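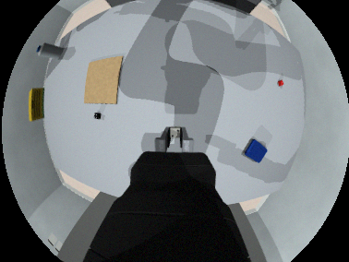
Hanna Jabłońska has been making shadow theatre for 27 years, and within five minutes of meeting her I wanted to go home, hang up a bedsheet and start cutting up cereal boxes. She talks with her hands, which you'd expect, and she can't walk past a lamp without checking what it's doing to the wall behind. Most of us think of a shadow as one flat black thing with a crisp outline. Lay several over each other on a pale grey tabletop, though, with their edges gone soft, and you get a whole range of greys, in broad curves and branching shapes that could be a wood in winter. "That's my paintbox," she says. "People ask me why I don't use more colour and I say, have you counted the greys?"

Her company, Skullik, is on tour with The Ferryman's Coat, a show for anyone over six, and I caught up with her between performances in Tirnedside. It had rained all morning. The hall seats 41 if everyone is friendly, and both houses were full.

Starting with a torch

She grew up in a flat with unreliable electricity, and the evenings by candlelight were what got her going. Her grandmother did a goose, a very rude dog and a bishop. "The bishop was the hard one, you needed three fingers to do the hat and one for the nose. I practised that bishop until I had cramp. I still can't do him as well as she did."

At art school she drifted towards printmaking and spent most of her second year cutting stencils. One night she held a spoilt one up to a torch to see where the knife had slipped, and there was the picture, enormous, on the ceiling. She never printed it.

"I just lay down on the floor and moved the torch about. Closer, further, closer. The figure was breathing! I thought, well, that's it then, I'm not going to be a printmaker, and I was so happy."

Her first proper show lasted eleven minutes and had an audience of neighbours. The screen was a tablecloth with a gravy stain on it, and the stain got written in as an island.

Card, wire and a bit of old lampshade

The puppets live in flat folders, filed by show. Jabłońska opened one on the floor for me and I'm afraid I gasped. The ferryman himself is barely longer than my hand, cut from black card, with a coat made of 14 – no, 15, she corrects herself, there's a spare pocket – separate pieces joined with loops of thin wire. When the coat opens, there's a town inside it.

The cutting is done by Jabłońska and Pylyp Sirko, who joined as a driver and is now, she says, better with a scalpel than she is. He likes tiny windows. She likes hair, grass, anything that wobbles.

"Card is wonderful because it's cheap and it forgives you. Leather lasts longer, and I've seen leather puppets so beautiful I couldn't speak, but I'm too fidgety. I want to change the nose at lunchtime and use it at two o'clock."

For softer things they use tracing paper, onion netting and strips from an old lampshade, which gives a lovely speckled rain. The sea is a plastic folder with washing-up liquid smeared on it. I'd have sworn it was film.
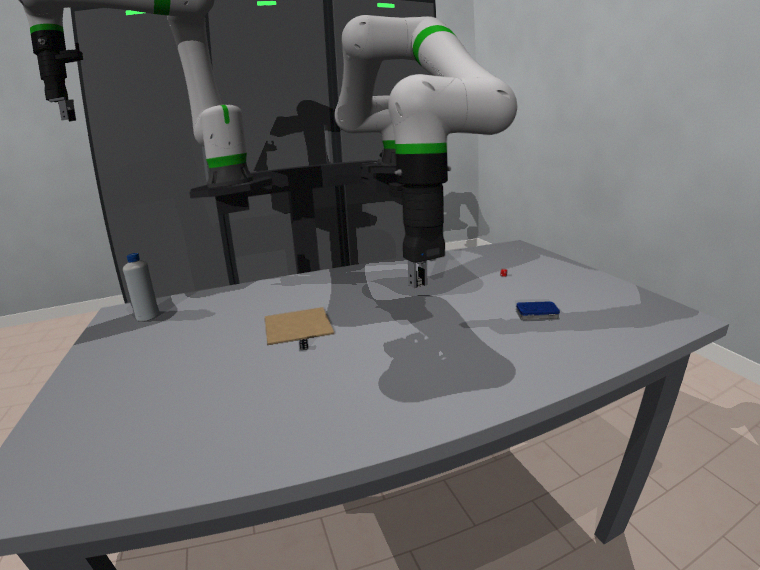

Music in the dark

The sound for The Ferryman's Coat is by Guoqing Shao, who plays it live from behind the screen on a small accordion, two bowls and a biscuit tin. He and Jabłońska met when he came to a show in Derkach and told her afterwards that it was marvellous but far too loud.

"He was right. I was so frightened of silence. Now there's a stretch in the middle, with the boat crossing, where he plays maybe one note, and you can hear the children lean forward. You really can, the benches creak."

She listens out for what the audience says, too. In Tirnedside a boy announced that the moon was following him. At another performance a girl explained the whole plot to her father, wrongly, and Jabłońska liked her version so much that part of it has gone into the ending.

Have a go at home

I asked what someone should do if they fancy trying this, and she was off before I'd finished the question. One lamp only, with a small bulb, the barer the better. Baking parchment taped across a picture frame does nicely for a screen. Cut your figure from the side, with a clear nose and chin, and tape it to a skewer. Hold it right against the paper for a sharp edge, then draw it back towards the lamp and watch it swell up and go blurry.

"And make a monster first. Everybody can cut out a monster. You can do your elegant lady next week."

The tour carries on until February. After that Skullik goes back to the workshop to start on a new piece set under a frozen lake, and Pylyp Sirko has already begun on the fish.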